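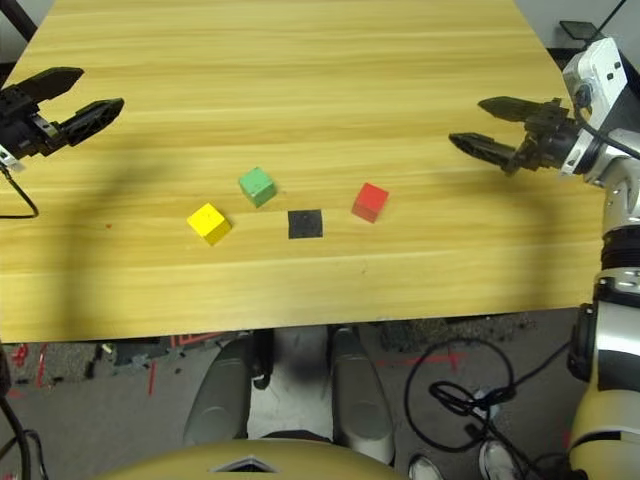 I run monitor and front-of-house sound for a club night called Staven, and people keep asking how we set gain through the booth, so I'm putting it in one thread. The short version is that every stage between the record and the amplifier has its own clipping point, and the stages don't know about each other. 

Start at the source. A digital file mastered in the last twenty years is usually peaking at or very near full scale. Older vinyl rips can sit 8 or 9 dB below that. If the DJ plays one after the other and leaves the trim alone, the level in the room changes by the same amount. That is what the trim is for.

Trim is set with the channel fader fully up and the EQ flat. Play the loudest part of the track, usually the second drop, and bring the trim up until the channel meter averages 0 and peaks no higher than +3. Do it in headphones before the fader opens.

The intro is the wrong place to set it. Most club intros are kick and hat only, and the meter will read 4 to 6 dB under the full section. If you trim to the intro you'll be into the red by the time the bassline arrives.

The EQ counts as gain. Full boost on the low band on our mixer is +6 dB. A DJ who has trimmed correctly and then turns the bass all the way up has undone the trim. I ask for cuts only on the lows. Most residents are fine with this. Guests vary.

Master output. Ours is marked with white tape and stays there for the night. If the room is too quiet the DJ asks me, and I change it at the processor, where I can see the limiters. Rokeya Saha, who was doing this job before me, put the tape on and I have replaced it twice.

Booth monitors are where most of the trouble starts. After two hours in a loud booth your hearing has shifted, the top end seems to have gone, and you turn the booth up. The room then seems quiet by comparison, so you turn the master up. An hour later everything is red and it still sounds dull to you.

Two things help. Start the booth 6 dB lower than you want it. And at each changeover I drop the booth back to the starting mark before the next DJ plugs in their headphones. Demetrio Soler objected the first time and now does it himself before he hands over.

Limiters. The system limiter protects the drivers. It was never meant as a loudness control. If the gain reduction lights flicker on kicks, fine. If they stay lit, the kick has lost its front edge and what you're hearing is mostly the release time.

Our sub limiter was set wrong for most of January. Attack was too slow, so it let the front of every kick through and then clamped down on the tail. On the floor it felt like a click followed by nothing. I spent two nights blaming the crossover. Abrehet Hailu checked the preset against the paper copy and found the wrong one loaded – the outdoor preset, from a summer date.

Since then the presets have had names with the room in them. They used to be called A, B and C.

Numbers for our room, for those who asked. Sub to top crossover is at 107 Hz, which is higher than I would pick from scratch, but the tops are small and they stop being useful below that. There is a narrow cut at 859 Hz for a reflection off the back bar. There is a wide, shallow cut centred on 4000 Hz, and I take another dB or so off it after midnight. None of this will suit your room. Measure yours.

The 4000 Hz cut gets the most questions. The ear is very sensitive in that region, and it is where hats, claps and the harsh part of a vocal pile up. Pulling it down slightly lets the whole system run louder without people leaving for the smoking area. It also makes it possible to order a drink.

Turntables. Feedback through the decks is a low-frequency problem and it gets worse when the booth is on a hollow riser. We had a howl at the Blackwood dates whenever the platter was stopped with the fader open. Isolation feet got us part of the way. Putting paving slabs under the decks did the rest. Turning the booth subs off would have done it for free, but I lost that argument.

Check the stylus as well. A worn tip sounds like distortion in the PA, and you can lose half an hour going through cables. Swap the cartridge between decks first. If the fault moves with it, you're finished.

Cables, while I'm here. Balanced from the mixer to the rack, always. RCA runs as short as possible, on the source side only. If there is hum, lift nothing at the mains, ever. Put a transformer isolator in the signal line. We carry four and use two.

Changeovers. The outgoing DJ stays on the channels they were using and the incoming one takes the free pair. Trims on the free pair go to twelve o'clock, EQ flat, filter off, effects off. Dario Pace once started a set with the echo send still up from the previous hour, and it took most of the first record to find. The checklist dates from that night. It has 11 lines and is taped inside the lid of the flight case.

Someone asked whether any of this matters if the DJ brings their own mixer. Yes, more so. Their nominal output may be quite different from ours. I send a steady tone through it at 0 on their meter and match it to ours at the processor. Five minutes, before doors. Oona Niskanen travels with her own rotary and emails the output level beforehand, which saves four of the five.

Recording feed: take it from the rec out if there is one, so the master level doesn't affect it. Leave 6 dB of headroom. You can raise it afterwards, but clipping stays in.

Next thread will be on phase alignment between the subs and tops, once I have clean measurements from Sollevness. The last set had the extractor fan running all the way through it and I'm not using those.

Tagged: DJ booth, club sound, gain structure, live engineering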